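Michailidis House Guest Rooms: January Walk-Through, With My Comments

Checked by: Raelene Rutherford
Second pair of eyes: Venla Laitinen
Area covered: all guest rooms, upstairs hall and back stairs, 1,171 square feet

Good morning, everybody, and thank you for reading this far, which I know is only one line. I've kept the same 14 checks we used last January so that Ngaio can lay the two lists side by side. Where I had something to say I've said it, and where I had too much to say I've tried to stop. OK means OK. FIX means before the next guest sleeps there. WATCH means look again in spring.

GETTING IN AND OUT

1. Room doors open fully and don't catch on rugs
OK, all rooms. The rug in the upstairs hall has been turned sideways and I like it much better that way, although I do miss seeing the blue corner when I come up with the laundry.

2. Door locks open from the inside without a key
OK in every room except the little one over the porch, where the thumb turn is so stiff I had to put the towels down and use both hands. FIX. Facundo has a spare in his truck, and if it's the wrong finish I promise not to mind.

3. Back stairs clear, handrail tight
FIX. The rail wobbles at the third bracket from the top. I gave it a good tug and it gave me a good tug back. The stairs themselves were clear apart from a pair of boots, and the owner of the boots has been spoken to (it was me).

WINDOWS

4. Windows open, close and latch 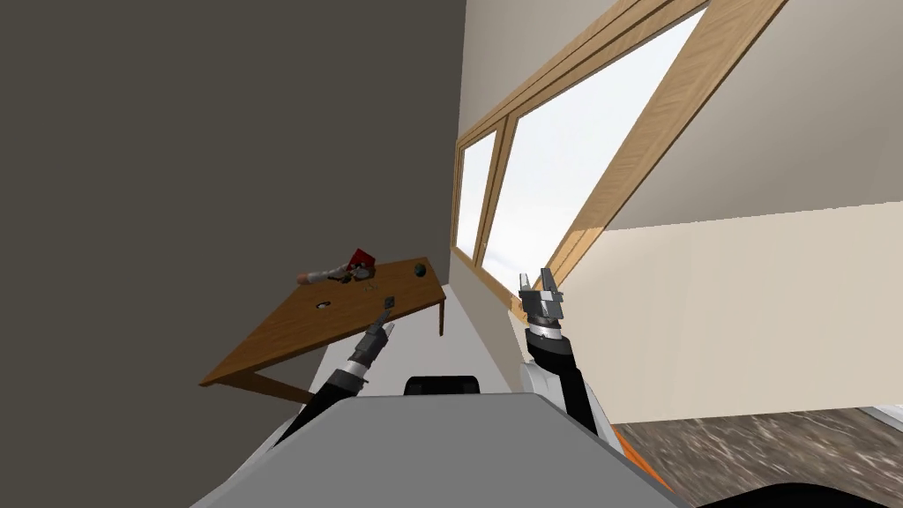

I'm fussy about windows, and I make no apology for it, having grown up in a house where you had to hit every one of them with the heel of your hand. Please open each one all the way, close it, latch it, and then push on it from the inside as if you were a bored child. Try every pane that's made to open, even where there are two side by side in one wooden frame, a narrow one and a wide one, and you feel sure that if the first is fine the second must be too. Last year Ataahua and I ticked off a window on the strength of one half and spent a very wet evening finding out about the other. OK this time, all rooms.

5. Frames and sills sound, no soft spots
WATCH. Press along the bottom edge with your thumb, slowly, and go right into the corners. Everything felt firm to me except a short stretch in the porch room where the paint has started to lift. I'd like it scraped back and looked at before anyone paints over it. We painted over one of those in my first year here, and it was a lovely job, and six months later you could put a teaspoon through it.

6. Blind cords up high and on their cleats
OK. I found one hanging loose and wound it up myself. If you make the bed under a window, please look up once before you leave the room.

FLOORS AND WALLS

7. No raised edges, loose boards or curled corners
FIX, one board outside the linen closet. It squeaks as well, but I've left that out of the fix since I rather depend on the squeak to know when guests are up and wanting coffee.

8. Walls free of damp, hooks and shelves firm 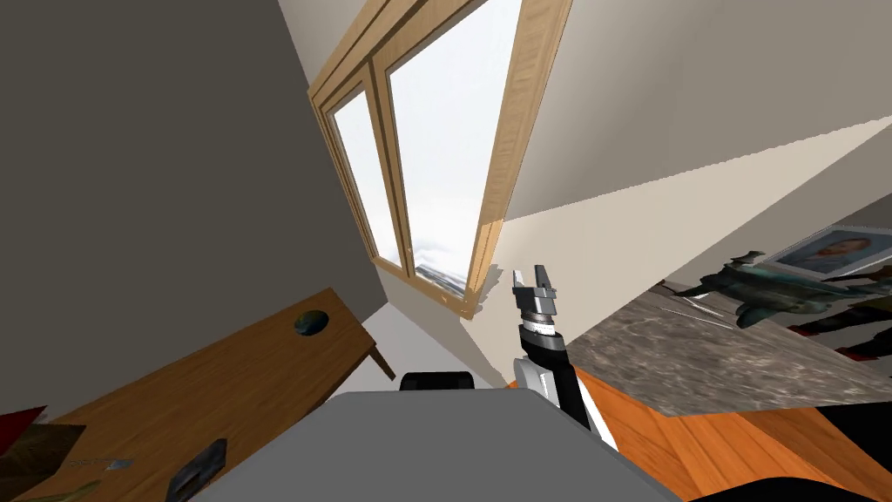
The trouble with damp is that it starts where you don't stand. Move anything you can shift by yourself a hand's width away from the outside wall and put your palm flat on the wall behind it, down low, and then up high near the ceiling. Dark paint hides a stain far better than pale paint does, so use your hand as well as your eyes on the darker walls. Everything felt fine on my round. One coat hook by the bathroom came away in my fingers (FIX), and I've put it in the dish on my desk with its screw so the two of them stay together.

HEAT, POWER AND ALARMS

9. Smoke alarms sound when tested
OK, nine tested and nine very loud. Warn the house first. I called up the stairs, but Venla was running the vacuum, and I'm afraid I took a year or two off her life.

10. Heaters clear on all sides, cords flat and cool
WATCH. The Trosteo in the garden room is working nicely, but someone keeps hanging a towel on it. I've moved the towel rail nearer to the shower and we'll see whether that does the trick. Please say something kindly if you catch a guest at it, as most people only want a warm towel and mean no harm.

11. Outlets firm in the wall, no double adapters
OK, except that I took away one adapter with a lamp, a phone charger and a hair dryer all hanging from it. The guest was very nice and had a power strip from me within the hour. We have two left in the hall cupboard, and I'll order more with the next Okaveo delivery.

FURNITURE

12. Beds, chairs and tables stand steady
Sit on every chair. I mean really sit, and lean back a little, and then get up using the arms if it has them. With tables, lean on each corner in turn with your weight on your hands. If the leg moves, tighten the bolt, and if it still moves, take it down to Facundo. Two chairs have gone down to him already and are waiting on glue, which he tells me wants a warmer workshop than he's got.

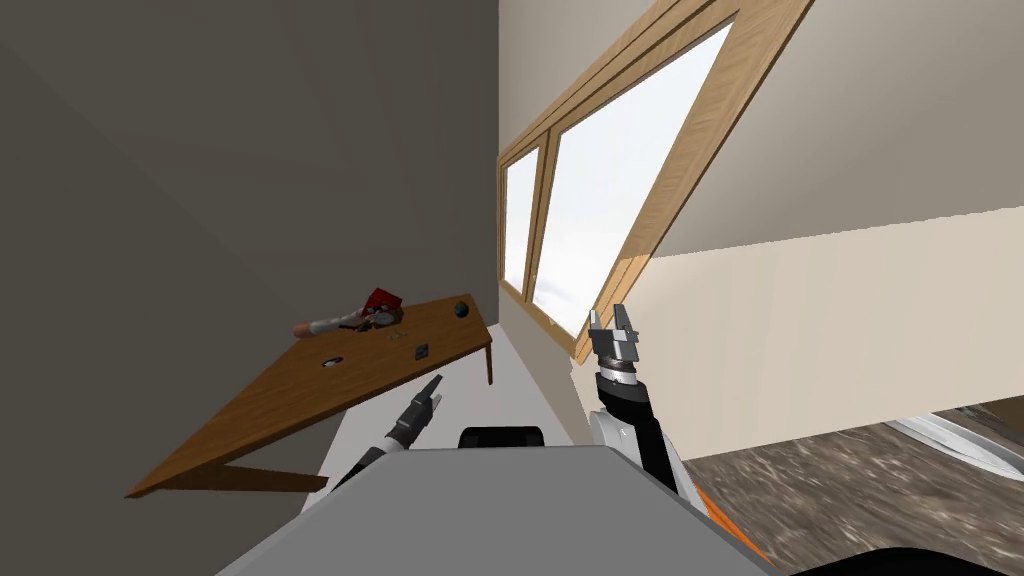 13. Tabletops and shelves tidy, nothing likely to roll or fall
WATCH. It's the round things that go first: marbles, bottle tops, a pencil laid down the wrong way. I put my foot on a marble on the back stairs once and can still tell you exactly which step it was. Guests' own belongings stay where they are, of course, but we can offer a tray, and I've bought four nice ones with a lip around the edge. Ngaio would like it known that I also bought a fifth for myself.
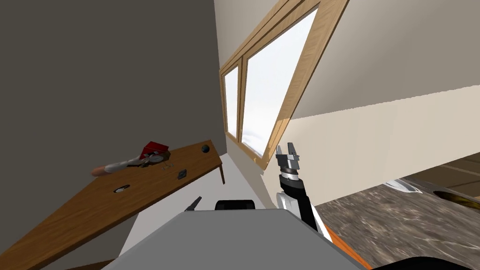 Wooden table by the dark gray wall, small items on top.

LAST ITEM

14. Guest card up to date and in its place
FIX, all rooms. The card by each door still has the old kitchen number and tells people to meet by the pear tree, which came down in the wind. We gather at the mailbox now. I've printed new ones in larger type, and Ataahua has offered to slide them into the holders when she changes the beds.

COSTS SO FAR
Trays, screws, new thumb turn and the printing came to $126. The receipts are in the blue envelope.

STILL OPEN
Thumb turn, porch room: Facundo
Handrail, third bracket: Facundo
Peeling sill, porch room: Raelene to scrape, Facundo to look
Loose board by linen closet: Facundo
Coat hook: Raelene
Guest cards: Ataahua

If you're Facundo and you've just seen how many times your name is on that list, there is half a lemon cake in the tin on the high shelf, and I'd come for it before four o'clock.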